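Small firms look again at the export voucher

Trade support rarely makes the front page in Hurnemton, but the second round of the town's export voucher opened in January and the queue outside the enterprise office on the first morning ran down the stairs. The scheme pays small manufacturers and repair businesses up to 3000 pounds towards the cost of selling abroad for the first time. It covers translation, product testing, customs advice and a share of the stand fee at one overseas trade fair.

The money is modest. Most of the firms that applied in the first round already had a buyer in mind and needed help with one particular bill. Zosta, which makes brackets and small housings for lighting companies, spent its voucher on a testing certificate that a Finnish customer had asked for. The order that followed kept two machines busy through the summer.

Helmi Valtonen runs the export desk. She came to the job from freight forwarding and still talks about it in terms of paperwork and deadlines. "A firm with eight people doesn't have an export department," she says. "It has whoever is least busy on a Friday afternoon. If that person fills in the wrong commodity code, the goods sit at the port and the customer buys from someone else."

The first round was criticised for being slow. Applicants had to send in three years of accounts, a written market study and quotes from competing suppliers for anything they wanted to buy. Several dropped out before the end. Khasawneh, a family business that mills spices and packs them for restaurants, applied, withdrew and then paid for its own label translations. The owners say they would have waited if they had been told how long the wait would be.

This time the market study has gone and a single quote is enough for smaller items. Decisions are promised within 12 working days. Firms must have traded for at least a year, and a company that has had a voucher before can't apply again for the same country.

Repair and refurbishment businesses are new to the scheme. They were left out at first on the grounds that they sold a service, although many of them sell finished goods as well. Flulo, which buys office computers at the end of their leases and resells them, argued the point for months and is now in the second round. It wants to reach buyers in the Baltic states, where it has had enquiries but no sales.
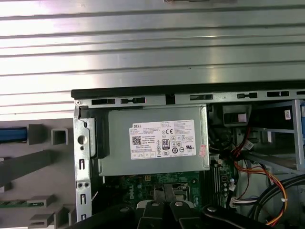
Refurbishers face a different set of forms from firms that make things from new. Customs officers want to know whether a shipment is working equipment or waste, and the answer has to be backed by a test record for each machine. A desktop tower with its side panel off and a green strip of circuit board in a grey parts tray may look like an ordinary bit of bench work, but the papers must say what was tested and what state the goods are in when they leave. Valtonen's office has drawn up a standard record sheet, and the voucher can be used to pay for an adviser to check the first batch.

Whether the scheme will last is less clear. Funding is agreed for this round only, and the office has four staff, two of them on loan from the planning department. Valtonen would like a smaller fund that stays open all year, so that firms can apply when an order comes in. The council is due to discuss it after the summer break. Applications for the present round stay open until the money runs out.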